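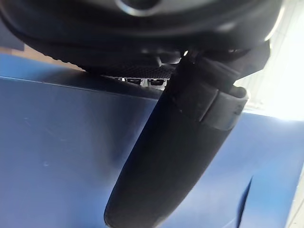

Black plastic

Black plastic is any plastic colored black, usually by mixing in a small amount of carbon black before the material is shaped. Used for housings, food trays, car trim, pipes, trash bags, farm film, cable jackets, furniture parts, plant pots. Not one material. The color says little about what the plastic is made of, and most common types can be bought in black.

Contents
1 Coloring
2 Properties
3 Surface
4 Uses
5 Sorting and recycling
6 The Plirness trial
7 Safety
8 Care
9 See also
10 Notes

Coloring

Carbon black is the usual pigment. It is a very fine soot-like powder, made by burning heavy oil with too little air. A little goes a long way. It is messy to handle loose, so most molding shops buy it already mixed into pellets at high strength (called masterbatch) and blend these with natural pellets in the machine.

Grades differ by particle size. Finer particles give a deeper, bluer black, and are harder to spread evenly. Coarser ones look a bit brown or gray in thin parts. Poor mixing shows up as streaks or specks, and in thin film as pinholes.

Other pigments are used too. Iron oxide black is weaker and duller. Some organic dyes give a very dark shade that still lets infrared light through, see Sorting and recycling. Bone black, an older pigment, is found mainly in paints and is rare in plastics.

Black is also the standard way to use up scrap. Mixed colors of regrind come out a muddy gray-green when melted together, and black covers this. Many low-cost black parts have some regrind in them for this reason.

Properties

Carbon black takes in sunlight, including ultraviolet, and turns it into heat. That protects the plastic under the surface. Natural polyethylene left outdoors goes chalky and brittle; the same plastic with enough well-mixed carbon black can last for decades. Water pipe and cable jackets depend on this.

The drawback is heat. Black parts in direct sun get much hotter than white ones. Stiffness drops as the part warms, so shelves and brackets may sag under a load they would hold fine indoors. Thermal expansion also has to be allowed for, with slots in place of round holes for example.

At high loadings carbon black makes plastic conduct electricity. Trays and bags for electronic parts use this to bleed off static charge. Ordinary black parts don't have nearly enough pigment for it and are still insulators.

Effects on strength are small at normal levels. Too much pigment, or clumps of it, can make a part more brittle.

Surface

How black a part looks depends heavily on finish. A polished mold gives a glossy face which reflects lights and windows, and shows fingerprints, dust and fine scratches. A textured mold gives a matte face. The light is scattered so the color looks slightly grayer, but marks are hidden better. 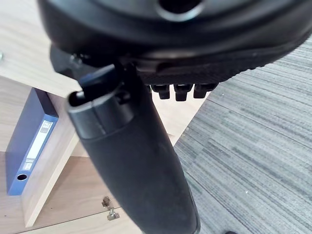

Smoother black plastic with a finely ridged band along the lower edge.

Textures are put into the mold steel by acid etching, blasting or laser. Etching is the oldest method still in wide use, mostly for leather-like grains. Laser texturing is newer, slower, and repeats more exactly. Deep texture needs more taper on the side walls of the part or else it drags on the way out of the mold. Drag marks show as pale streaks. Very visible on black.

Other common faults are flow lines, weld lines where two streams of melt meet, and sink marks opposite thick ribs. Gloss makes sink marks worse to the eye. Designers often mix the two finishes on one part, gloss on the large face and texture at edges where hands go.

Stress whitening is another. Bend a black part sharply and a pale line may appear along the fold. Gentle heat sometimes removes it, not always.

Uses

Housings and furniture. Tools, appliances, monitors, chair shells and bases. ABS and polypropylene are common, and nylon with glass fiber where more strength is wanted. Black matches itself from one supplier to the next better than most colors, though not perfectly.

Vehicles. Bumper trim, grilles, mirror housings, wiper parts. Unpainted polypropylene trim fades to gray over the years as the surface layer breaks down and leaves a chalky film.

Farming. Black film is laid over soil to warm it and keep light from weeds. In cold districts it goes down as early as February. Thin film tears on removal and peices stay in the field, a known problem.

Food. Trays for meat and ready meals, takeout lids. Chosen for looks mostly, food colors stand out against it.

Pipe. Black polyethylene water pipe often has a colored stripe showing what it carries.

Sorting and recycling

Most sorting plants identify plastics with near-infrared light. A lamp shines on the belt and a sensor reads what bounces back. Carbon black absorbs this light, so nothing useful comes back and the item goes by unread, usually to landfill or the burner. The plastic itself is often perfectly recyclable.

Several ways round this exist:

Detectable black pigments. Let near-infrared through. Cost more, and the shade is a little weaker.
Mid-infrared sensors. Can read carbon black parts. Slower, and need more care.
Density tanks. Float and sink in water. Splits light plastics from heavy ones but can't tell apart types that overlap.
Avoiding black. Some packers have gone to clear or pale trays.

Color limits the second life as well. Black regrind can only become something black or very dark.

The Plirness trial

A small trial at the Plirness sorting plant compared two tray pigments, one standard carbon black supplied by Hultel and one detectable type from Grewal. 3,000 trays of each were put through the line in four runs. Over 600 of the Grewal trays were still missed, mostly crushed or stacked ones. None of the Hultel trays were picked up by the near-infrared unit, as expected. A further 200 trays with paper sleeves left on were run separately and the result was not published. The report did not cover cost.

Flullus, a maker of plant pots, later changed its range to a dark taupe, which sorts well with ordinary equipment.

Safety

Carbon black dust is a possible cancer risk when breathed in over long periods, and plants that handle the powder use enclosed feeds and extraction. Once locked into a solid part it is not breathed in. Separate concern: some black items have been found to contain flame retardants carried over from recycled electronics casings. Food contact plastics have their own rules on what may go in, and these vary by country.

Care

Mild soap and water for most parts. Abrasive pads leave dull patches on gloss that can not be wiped out. Strong solvents such as acetone attack ABS and polystyrene. Faded trim can be treated with silicone or oil based dressings, the effect is temporary and washes off with rain. Heat guns are sometimes used on faded bumpers to bring up the color, with a real risk of warping them.

See also

Carbon black
Injection molding
Masterbatch
Mold texture
Plastic recycling
Plasticulture

Notes

1. Plirness plant, tray sorting report, summary sheet. Retrieved 26/05/2022.
2. "Taupe" is the makers term. Shade varies by batch.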